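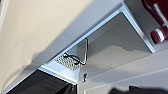

Werkstattbuch Gaillard, Elektrikplatz hinten
Juli 2023, Dienstag - Eintrag zu Auftrag 1352

Ornano Kombi, Diesel, Schaltgetriebe, 112 Tkm. Kundenangabe: Batterie nach drei bis vier Tagen Standzeit leer, Starthilfe nötig, danach läuft alles normal. War im Februar schon einmal da, damals Batterie auf Verdacht erneuert (Elta, die kleine). Fehler kam im Frühjahr wieder. Im alten Eintrag steht nur "Batterie schwach, ersetzt, Ladespannung i.O.". Ruhestrom wurde nicht gemessen oder nicht aufgeschrieben.

Heute früh Wagen reingeholt, sprang mit Booster sofort an. Batterie ausgebaut und ans Ladegerät, Ersatzbatterie vom Wagen rein, damit ich nicht warten muss. Polklemmen waren fest, Minusklemme leicht angelaufen, sauber gemacht. Massepunkt am Längsträger links nachgezogen, war aber nicht lose. Keilrippenriemen hat Risse auf der Rückseite, noch nicht dramatisch, auf den Zettel für den Kunden.

Lichtmaschine unter Last geprüft: Abblendlicht, Gebläse Stufe vier, Heckscheibe an. Spannung bleibt stabil, Welligkeit unauffällig. Damit ist die Ladeseite erledigt und ich suche nur noch beim Verbrauch.

Ruhestrommessung, erster Anlauf

Cladar-Logger zwischen Minuspol und Masseband, Stromzange als Gegenprobe. Motorhaube offen, Schloss mit Schraubendreher zugeschnappt, damit das Steuergerät "Haube zu" sieht. Fahrertür genauso. Heckklappe zu, Schlüssel vorne ins Büro gelegt, weit genug weg. Das schreibe ich auf, weil wir beim vorletzten Ornano einen halben Vormittag einem Wagen zugesehen haben, der nicht einschlafen wollte, und der Schlüssel lag auf dem Kotflügel.

Verlauf: nach dem Verriegeln geht der Strom stufenweise runter, wie er soll. Erst fällt das Radio weg, dann das Kombiinstrument, zum Schluss der Komfortbus. Endwert 29 mA. Das ist für den Wagen in Ordnung, damit steht er wochenlang.

Also laufen lassen und solange den Bremsenwagen fertig gemacht. Nach der Frühstückspause die Kurve angesehen: Grundlinie weiter bei 29 mA, aber dazwischen vier Aufwachvorgänge, unregelmäßig verteilt. Spitzen bis zu 511 mA, danach bleibt der Strom mehrere Minuten oben, bevor das System wieder schlafen geht. Zweimal ist es gleich nach dem Einschlafen wieder wach geworden. Wenn das über Nacht so weitergeht, ist die kleine Elta nach ein paar Tagen leer. Passt zur Beschwerde.

Mit dem Multimeter allein hätte man das kaum gesehen, man misst den guten Wert und baut wieder zusammen. Vermutlich ist im Februar genau das passiert, falls überhaupt gemessen wurde.

Sicherungen

Nicht gezogen. Bei dem Wagen weckt jede gezogene Sicherung den Bus wieder auf und man fängt von vorne an. Stattdessen Spannungsabfall über den Sicherungen im Millivoltbereich gemessen, Tabelle liegt im Schubfach unter dem Diagnosewagen. Im Schlafzustand überall null bis auf Alarm und Zentralverriegelung, beides normal.

Im wachen Zustand Abfall auf drei Kreisen:
- Komfortsteuergerät
- Innenlicht mit Laderaumleuchte
- Gateway

Gateway ist immer dabei, wenn etwas aufwacht, sagt nichts. Innenlicht war interessanter. Die Deckenleuchte blieb dunkel, die Laderaumleuchte konnte ich von vorne nicht sehen. Also Telefon mit laufendem Video in den Laderaum gelegt, Klappe zu, zwanzig Minuten Geduld. Auf dem Video geht die Leuchte einmal an, obwohl niemand an der Klappe war. Zeitgleich im Logger die nächste Spitze.

Verdacht damit: Mikroschalter im Heckklappenschloss oder Leitung im Faltenbalg zwischen Dach und Klappe. Beides bei dem Modell schon gehabt, der Faltenbalg häufiger.
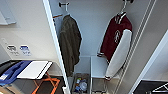
Heckklappe, Verkleidung und Faltenbalg

Verkleidung ab: zwei Schrauben im Griff, der Rest Clips. Drei Clips gebrochen, die waren vorher schon mal draußen und schlecht eingesetzt. Neue aus dem Sortiment genommen, die hellen passen auch, die Köpfe sieht man nachher nicht.

Faltenbalg oben ausgeclipst und zurückgeschoben. Leitungen sehen besser aus als gedacht. Eine braune Masseleitung mit einer Scheuerstelle in der Isolierung, Kupfer noch ganz, nicht durch. Mit dem Finger bewegt, dabei im Istwertblock "Heckklappe Status" mitgelesen: keine Änderung. Auch beim Knicken des ganzen Strangs in beide Richtungen nicht. Scheuerstelle trotzdem mit Schrumpfschlauch versehen, dazu die Leitung am Stecker auspinnen, nicht schneiden. Der Stecker hat eine lila Sekundärverriegelung, die muss zuerst raus, sonst bricht der Kontakt.

Danach Schloss. Mit der flachen Hand leicht auf das Schloss geklopft, Status springt von "geschlossen" auf "offen" und zurück. Nochmal geklopft, nichts. Beim dritten Mal wieder. Stecker am Schloss abgezogen und direkt am Schalter gemessen: Durchgang im geschlossenen Zustand wandert, mal ein paar Ohm, mal mehrere hundert. Das ist der Fehler. Der Schalter ist in das Schloss eingegossen und einzeln nicht zu bekommen.

Im Schlossgehäuse grünlicher Belag an zwei Kontakten. Feuchtigkeit kommt vermutlich über die Dichtung der dritten Bremsleuchte, da lief beim Abnehmen der Verkleidung ein schmaler Rand nach unten. Dichtung ist hart und hat an der rechten Ecke keine Spannung mehr. Gießkannenprobe gemacht: nach zwei Minuten ein Tropfen innen an der Ecke. Nicht viel, reicht aber über die Jahre.

Teile

Schloss Heckklappe: Original hat Lieferzeit, Nachbau von Cladar hätten sie heute Nachmittag liefern können. Habe trotzdem das Originalteil bestellt. Beim letzten Nachbauschloss mussten wir den Schließkeil versetzen, und der Kunde kam zweimal wieder, weil es klapperte. Das kostet mehr als der Preisunterschied. Der Logger ist vom selben Hersteller und tut seit Jahren, mit den Schlössern bin ich nicht warm geworden.

Dichtung Bremsleuchte: war am Lager, noch eine. Bitte nachbestellen, zwei Stück.

Batterie: die Elta hat jetzt mehrere Tiefentladungen hinter sich. Nach dem Laden Kapazitätstest, Ergebnis noch brauchbar, aber deutlich unter neu. Für den Sommer geht das, für den Winter würde ich es nicht unterschreiben. Dem Kunden so sagen, er soll selbst entscheiden. Kulanz müsste das Büro klären - wir haben sie im Februar ohne Ruhestrommessung verbaut, das finde ich schon unser Thema.

Zwischenlösung

Wagen wird bis zum Eintreffen des Schlosses gebraucht. Kontakte am alten Schloss gereinigt, getrocknet, mit Kontaktfett versehen. Zusammengebaut, neue Dichtung rein, Gießkanne nochmal, diesmal fünf Minuten, innen nichts. Logger wieder angeschlossen und über Mittag laufen lassen.

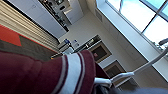

Kurve danach: eine einzige Aufwachphase, gleich zu Beginn, das war ich selbst an der Fahrertür. Danach gerade Linie auf dem alten Grundwert. Ich traue dem nicht ganz. Gereinigte Kontakte halten eine Weile, und der Schalter selbst ist mechanisch müde, das hört man beim Betätigen von Hand. Der Klick kommt mal früher, mal später. Deshalb den Kunden gebeten, den Wagen abends nicht abzuschließen und stehen zu lassen, ohne zwischendurch zu fahren, sondern ihn mindestens jeden zweiten Tag zu bewegen. Ladegerät für daheim hat er selbst.

Fehlerspeicher gelöscht. Vorher drin: Unterspannung in fast allen Steuergeräten, sporadisch, Folgefehler. Dazu ein Eintrag "Heckklappe unplausibel" im Komfortsteuergerät, ebenfalls sporadisch, ganz unten in der Liste. Den hätte man im Februar vielleicht auch schon finden können, der Zähler stand hoch. Bei langen Unterspannungslisten liest man den Rest leicht nicht mehr mit. Ab jetzt bei mir: erst Liste ausdrucken, dann Unterspannung streichen, dann schauen, was übrig bleibt.

Scheibenheber nach dem Abklemmen neu angelernt, alle vier. Hinten rechts brauchte zwei Versuche. Radio hat keinen Code verlangt. Uhr gestellt.

Noch offen

- Schloss einbauen, sobald es da ist, danach Logger über Nacht dran, nicht nur über Mittag.
- Altes Schloss nicht wegwerfen, ich will es aufsägen und den Schalter ansehen.
- Riemen anbieten.
- Laderaumleuchte: Fassung ist leicht verschmort, vom vielen Brennen wahrscheinlich. Geht noch. LED-Einsatz wäre besser, dann aber prüfen, ob die Lampenüberwachung meckert.
- Cladar-Logger: rote Messleitung hat einen Wackler am Bananenstecker. Habe heute die Leitung vom anderen Koffer genommen. Die defekte hängt mit Klebeband markiert an der Wand, bitte nicht zurück in den Koffer legen.
- Datei der beiden Messungen liegt auf dem Werkstattrechner unter der Auftragsnummer, "vor" und "nach".

Arbeitszeit: mit der Suche dreieinhalb Stunden, davon eine Stunde nur Logger, in der ich am Bremsenwagen war. Die Stunde nicht berechnen.

Nachtrag zum Messaufbau: die Stromzange zeigte im Ruhezustand durchgehend zu hoch, auch nach dem Nullen. Bei kleinen Strömen also nur als Hinweis nehmen. Für die Spitzen hat sie gereicht.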